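**Thread: Untangling chains – and where does the jewelry go after that?**

**yolanda_ibarra** wrote:

Moved apartments in December and I'm only now getting to the jewelry, which traveled in a single sock. I recommend this to people who dislike their jewelry.

Most of it is beads, plus a few thin chains that spent the winter getting to know each other. I've cleared a work surface and I'm going through it in small batches. Two questions. How do you get a fine chain loose without snapping it? And how do you store the stuff afterward so it doesn't climb back into a ball? I have a drawer, one wall that the landlord allows nails in, and not much patience. 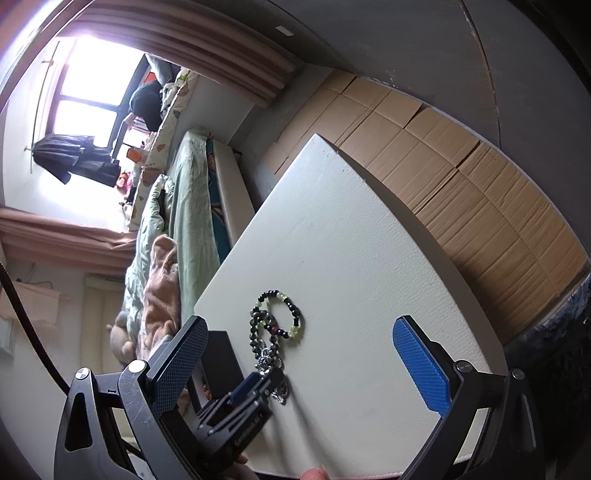
My grandmother's rule was that strung beads lie flat and chains hang, and I broke both halves of it with the sock. She'd have had words. The bracelet in this batch is no trouble, just round black beads and pale yellow-green ones with a single dark reddish-brown one, and it can go in any dish. The necklace next to it is the one I'm asking about. It has small faceted beads in black and grey, and there's a silver chain and a metal pendant snarled up in it, and every time I pull on one end the other end takes it personally.

**pinsandneedles** wrote:

Stop pulling on the ends. Lay it down, find the fattest part of the knot and tease it outward with two sewing pins until it looks worse. Then it gets better. A drop of baby oil on the metal only, keep it off the beads if you don't know what the cord is.

**Hugo B** wrote:

Seconding the pins, against the oil. Oil gets into the stringing and then it collects every bit of lint in the house. Cornstarch on the chain, rub gently between your fingers, brush it off with an old toothbrush.

**pinsandneedles** wrote:

Cornstarch in faceted beads. Enjoy brushing that out until summer.

**Hugo B** wrote:

On the CHAIN. I did 11 necklaces this way after my mother's move and the only casualty was a toothbrush.

**drawer_goblin** wrote:

While you two work that out – storage. I use the Turnard drawer trays, the ones with the felt bottom. 25 little compartments, one piece in each, nothing touches anything. The drawer opens, everything stays put. It's the only organized square foot I own and I show it to guests.

**yolanda_ibarra** wrote:

Do necklaces fit, though? I looked at a Turnard tray in the store and the squares seemed meant for earrings and regret.

**drawer_goblin** wrote:

Short ones, coiled. Long ones you fold and hope.

**mossy_kettle** wrote:

"Fold and hope" is how she got here. Hang them. I have the Skirus rail, 23 hooks, screwed in next to the closet. One necklace per hook, clasp closed. The closed clasp matters more than the rail does. An open chain will tie itself to anything within reach.

**Hugo B** wrote:

Agree on clasps. Disagree on hanging anything heavy with beads, the cord stretches. I've had one grow two inches and turn into a different necklace.

**mossy_kettle** wrote:

Mine have been up for years and haven't grown.

**Hugo B** wrote:

Have you measured?

**mossy_kettle** wrote:

I have not measured my necklaces, Hugo.

**pinsandneedles** wrote:

Look, if it's beads and chain in one piece, restring it. Or take it to somebody. There's a repair counter in Goicoechea's, upstairs past the watch batteries, and they'll untangle a chain while you wait. They sigh the whole time but they do it.

**yolanda_ibarra** wrote:

Update! Went with pins, no oil and no cornstarch, so everyone can be equally disappointed. Took most of a podcast. The pendant came free first and after that the chain sort of gave up. One kink left near the clasp that I'm choosing to call character.

Plan is beads flat in the drawer, chains on the wall. I've ordered the smaller Skirus rail. The sock has been washed and returned to service.

**drawer_goblin** wrote:

Get the tray too. You'll see.

**Hugo B** wrote:

Put a strip of paper towel under the beads so they don't roll when you shut the drawer. And if that kink bothers you later, run the chain back and forth around a pencil a few times, slowly.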